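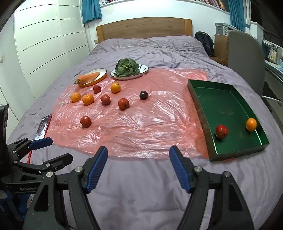
Subject: Re: [pakley-produce] Sorting the share when you have no table
List: pakley-produce
Last updated: September

Replying below each part of the earlier message. I'm in the Tirnenent building too, in one of the one-room units, so I have the same problem with space.

> My share comes in one big bag and everything is mixed together. The
> kitchen counter is 311 millimeters deep and the dish rack takes up
> most of it. Where do people in the small units unpack?

On the bed. It is the only flat surface I have that is big enough. I put a plastic sheet over the duvet first, a thin pink one that came folded in a packet. It slides if you pull on it, and the duvet under it is never really flat, so round things roll into the creases. Oranges are the worst for this. I bunch up the edge of the sheet on the side nearest the floor and that stops most of them.

I take out the vegetables first and give them plates. A carrot on a dinner plate is fine even if the end sticks out over the rim. Bok choy goes on the oval plate. After that the fruit can go straight on the sheet, and you can see what you have before you decide where any of it goes.

> Do you weigh it? The list from Grønli says 600 grams of apples and I
> don't think I got that much.

I used to. My apples came to 517 grams one time, and I wrote to Grønli, and they answered that the weights on the list are what goes out on average across all the shares. They did add an extra apple the next time. If you are short by a lot it's worth writing to them, but I wouldn't do it over one small apple.

> Also, what do you keep the fruit in? I had a bowl and the things at
> the bottom went soft.

I stopped using a bowl for that reason. A tray with low sides works better for me. 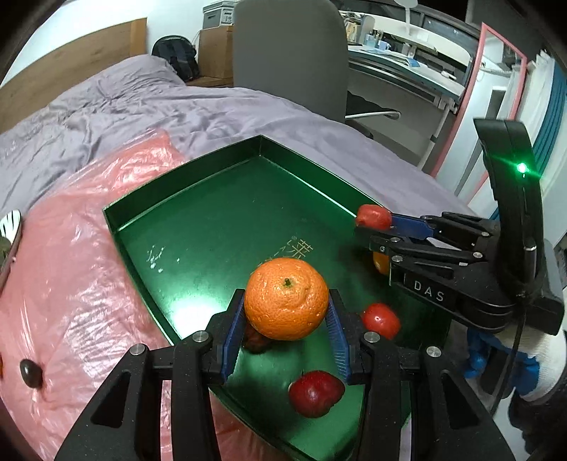 One layer only, and leave a little room between pieces if you can. Mine is metal, dark green inside, with gold characters printed on the bottom. The shiny surface wipes clean easily, but fruit rolls on it when you carry it, so keep it level. I set it down on the same sheet and move things over one at a time, turning each one to look for soft spots. Anything with a soft spot gets eaten that day.

Apples, oranges and tomatoes can all share the tray for a few days. I know some people keep tomatoes away from apples. I go through them fast enough that I haven't noticed a difference. If yours sit longer than that, give the tomatoes their own plate.

Pomegranates last much longer than the rest. I leave mine out of the tray completely when space is tight. Plums I eat first.

> Last thing, is there any trick to keeping the bed clean? I got carrot
> dirt on a light-colored cover and it didn't wash out well.

Mine is a light cover too, sort of lilac gray, and I haven't had a problem with the sheet down. Shake the bag out over the sink before you bring it to the bed. When you're finished, fold the sheet in from all the sides so the bits stay in the middle, then carry it to the trash and shake it there. I wipe the sheet with a damp cloth and hang it over the shower rail. One sheet lasts me up to 5 shares before it tears.

I would not use newspaper. I tried it, and the ink came off on the pillowcase.

One question of my own for the list. Skamden used to sell a folding tray stand that fit over the foot of a double bed, and I can't find it in the store anymore. If anyone in Tirnenent has one they don't use, I would buy it or trade for it. Please reply off list so we don't fill up everyone's inbox.

Contact the list owner | Copyright Pakley Produce List | Back to top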